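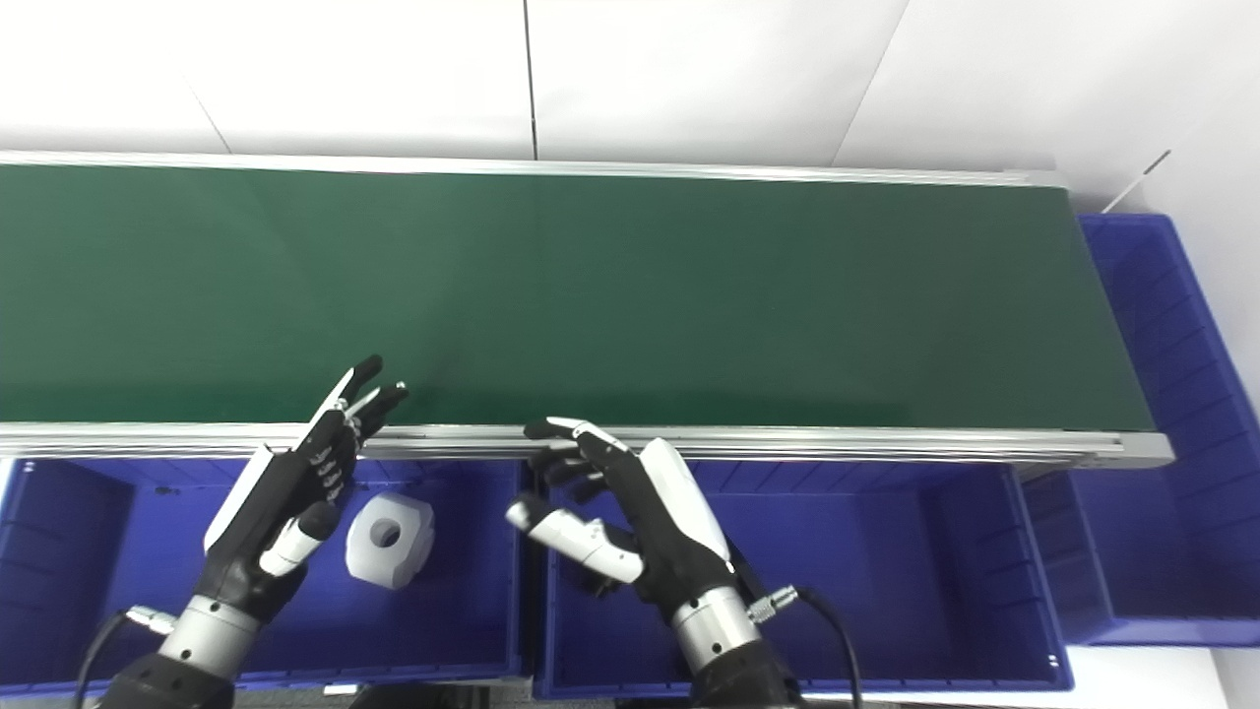

Green belt, blue bins along the front, one more at the end.

Sorting bench layout – bins in front or bins at the end?
Posted in: Workshops and Small Spaces

runside_rux
Hello all, long time lurker, first proper thread! I've been asked to sort out the packing corner at our little parts place in Dudgate and I keep going round in circles (a bit like the stock does). Photo's at the top. It's a flat belt with a dark green surface and aluminium rails, three blue bins along the near side and another at the right-hand end for whatever doesn't get picked off.

My question is about the three in front. I like them close to the rail as you can just lift a piece over and drop it in. But my colleague Daiane thinks they should all go at the end, with one person standing there doing the lot. We've got an order of 2310 pieces to get through in January and I'd like it settled by then. What do you all do?

Posted 15 October 2021

esmaeil_a
Keep them in front. I did 30 shifts at a bench where everything went into one big tub at the end and then got sorted AGAIN on a table. Twice the handling and my back knew about it.

tudarman
Disagree with Esmaeil, sorry. Bins in front mean you're leaning over them all day to reach the belt. I'd have the belt right up against your middle and the bins either side of you. Your three take up all the room along the front.

esmaeil_a
Depends how deep they are though? Mine were shallow and I never noticed the reach.

runside_rux
They come up to my elbow if I'm sitting down, so not shallow, no. Standing up it's fine. The right one is tucked a bit under the end of the side rail and I do catch my knuckles there, so tudarman might have half a point.

lucian.ard
Half a point from me as well. Can you pull that one out by a hand's width? My wife Oana and I run a belt like that for Ghiță's old stall stock and the tucked-in bin was always the one that never got filled properly. People just skip it.

Also, are all your bins the same blue on purpose? We went to labels on the rims after a whole afternoon of the wrong bits in the wrong bin.

runside_rux
Not on purpose, they came as a job lot from a chap in Tudar! Labels is a good shout. There's only the one white block in the left bin in that photo so you can't really see the trouble, but with 100 bits going by it's another story.

tudarman
Labels on the rim get knocked off. Put them on the wall panel behind the belt, straight across from each bin. You're looking that way anyway.

lucian.ard
Ours have stayed on nearly 40 weeks, thank you very much. Proper tape, clean the rim first.

daiane_as
Daiane here, I've been told I'm being talked about – I still say one person at the end! Three people reaching in along the front is a lot of elbows. But I'll give the front bins a fortnight if the tucked one gets moved.

runside_rux
Deal. Moving it tomorrow morning, and you're doing the labels.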